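Section 2: Planning and Buying Your Handling Cell

Kallomar Setup Guide, written by the Cindside documentation desk. Last revised in March. 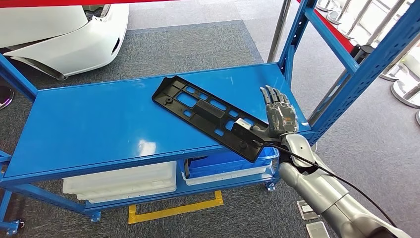
Gadow, on reading the first draft of this section, asked why a setup guide spends so many pages on money when the customer has presumably spent it already. Our experience is that the customer has spent the first part of it. The rest gets spent between the delivery dock and the day the cell picks up a part on its own, and it goes faster if there is no plan.

Read this section before you place the order. If the order is already placed, read it anyway, sitting down.

2.1 Before you ask for a quote

1. Write down the one part you want handled first. One part, with its drawing number, its weight and the way it lies on the shelf. "Brackets, various" will get you a quote for hardware, various.

2. Write down where the part comes from and where it goes. Include the shelf height, the depth of the shelf and whatever stands behind it. A rack with an upright at the corner takes away more reach than the floor plan suggests.

3. Decide whether the rack will move. Racks on casters are cheap, handy and never in the same place twice. If you keep them, budget for floor marking and for a docking stop (see 2.3).

4. Choose the hand last. Everyone wants to choose it first. A hand with fingers costs more to buy and more to keep than a two-jaw gripper, and it earns that back only if your parts differ in shape or have openings and raised edges to work around.

NOTE: If a two-jaw gripper will do the job, buy the two-jaw gripper. We sell both and would like you to still be speaking to us next year.

2.2 Drawing up the budget

1. Start with the quoted price of the arm, hand and controller. Call this the base price.

2. Set aside 58 percent of the base price for everything else. This covers racks, stops, cabling, guarding, training and the electrician. Sites that skip this line find it later under "miscellaneous," where it has been growing.

3. Hold back a separate amount for a spare hand, or at least a spare set of fingers. Fingers are the part of the machine that meets the world first, and the world has corners.

4. Add the cost of your own people's time. Plan on two people for the whole commissioning period. They will not be doing their regular jobs, whatever they have promised their supervisor.

5. Show the finished sheet to whoever signs for it, all of it, in one sitting. A second request for money is received less warmly than the first, and a third goes to voicemail.

CAUTION: Do not pay for the extended service plan out of the training line. An untrained crew will use up the service plan.

2.3 Planning the floor

1. Mark the rack position with floor tape at the corners. On carpet, press the tape down hard and check it every week. On sealed concrete, clean the floor first.

2. Fit docking stops for any rack on casters. Caster brakes keep a rack from rolling away -- they do not keep it from being nudged half an inch by a passing elbow, and half an inch is plenty.

3. Leave 60 inches of clear floor on the side where people load parts. This is a planning allowance for carts and for humans carrying things. Your safety assessment may call for more, and it wins.

4. Plan the cable route along the arm and wrist before the installer arrives. Move every joint slowly through its full travel and watch the slack. A cable that hangs nicely at rest may have other ideas overhead.

5. Keep display stands, crates and anything on loan from marketing outside the working area. If the cell will share a showroom floor, get the boundary agreed in writing.

WARNING: Nobody reaches into the rack while the arm is powered. This includes the person who only wants to straighten the part.

2.4 Lead times

1. Allow 18 weeks from signed order to delivery. The arm usually sets the pace. The racks could be there in a few days, so have them sent early and use them to check your floor layout.

2. Order spare fingers along with the hand. Ordered separately, they join the back of the line.

3. Book training for the week after delivery. Training held before delivery is pleasant and is forgotten by the time the crate is opened.

4. Do not schedule the customer visit for the first week of running. The Machala site did this. They have asked us to mention it.

2.5 Accepting the delivery

1. Check the crate for damage before you sign, and write down what you find on the carrier's copy.

2. Lay your first part on the shelf exactly as your operators will lay it, including the slightly crooked way they do it at 4 p.m.

3. Run the approach at reduced speed and stop just short of contact. Look at the finger clearance along the edge of the part and around anything raised or fitted on it.

4. Repeat from both ends of the shelf. If one end is out of reach, move the rack now, re-mark the floor and update the drawing.

5. Sign the acceptance form only when steps 2 through 4 are done. The final payment is the most persuasive tool in the whole kit, so keep hold of it until then.

Continue to Section 3, Mounting and Power.

We use cookies to remember which manual you were reading. Accept | Settings
Contact Cindside Support | © Cindside. All rights reserved. | Back to top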